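Right, several of you asked how the big wardrobe clear-out went, so I'm going to tell you, and I'm afraid it'll take more than one post. Kettle on, if you've got one near you.

1/ Some background first. When we moved to Joltitz I packed all my clothes in one mad evening and promised myself I'd sort them at the other end. That was 23 months ago. The suitcases went under the bed and, apart from one desperate hunt for a swimming costume, there they stayed.

2/ What got me going was Kisa, my sister-in-law, asking if I still had the green coat she lent me for a wedding. I said of course I did! Then I spent an entire morning looking for it, and by lunch every single thing I own was out on the bedroom floor and I couldn't really put it back.

3/ So I started reading about how people do this. There's a great deal of advice and most of it seems to be written for somebody with four white shirts. I have jumpers. I have jumpers from people I was at school with – and I can't be doing with asking each one how it makes me feel.

4/ The best advice came from Mogens Sveinbjörnsson, who ran the alterations counter at Kjærgaard until he retired, and who still takes up my trousers if I bring him a cake. He told me to forget about what I might wear one day and look at the cuffs, the collar and the underarms. If those three are sound, it's a garment. If they've gone, it's dusters.

5/ He also said to do it in daylight, by a window, and to stop after an hour. I ignored the last part and ended up keeping a cardigan with no elbows, purely out of tiredness. It's been dealt with since.

6/ Things I learned about moths, as a few of you asked. They like wool that's been worn and put away without a wash, so a clean jumper is much safer than a nearly clean one. Small things can go in the freezer in a sealed bag for 2 weeks, which my family have been very patient about. Cedar blocks smell lovely but you do have to sand them now and again or they stop smelling of anything.

7/ Selling! I put the better pieces on Clelex, mostly the office clothes I'll never need again. Measure everything flat and put the numbers in, armpit to armpit and shoulder to hem, because you'll be asked anyway. I made 1,428 kroner after postage, far more than I'd hoped for, and it's going towards decent walking boots.

8/ Folding is where I've changed my mind completely. I used to hang everything, and my knitwear had those little pointy shoulders, like a row of startled bats. Now anything knitted gets folded in thirds and stood on its end in the drawer, so I can see the lot when I open it.

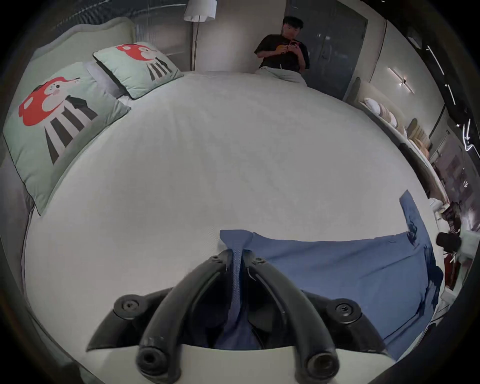
9/ Shirts still go on hangers, top button done up, all facing the same way. My mother did that and I used to tease her for it, so I rang her up and said sorry. She was very gracious and then told me I was probably using the wrong hangers.

10/ I've kept 2 drawers' worth of pure sentiment and I'm not going to feel bad about it. There's a christening gown in there, and Dad's gardening shirt, and a scarf I knitted when I was nine that's wider at one end than the other.

11/ And the green coat was at Kisa's. It had been hanging behind her spare room door since May – I'd given it back with a thank-you card in the pocket, and she'd never looked. She's read the card now, and she's bringing the coat round on her next visit so I can try it on again.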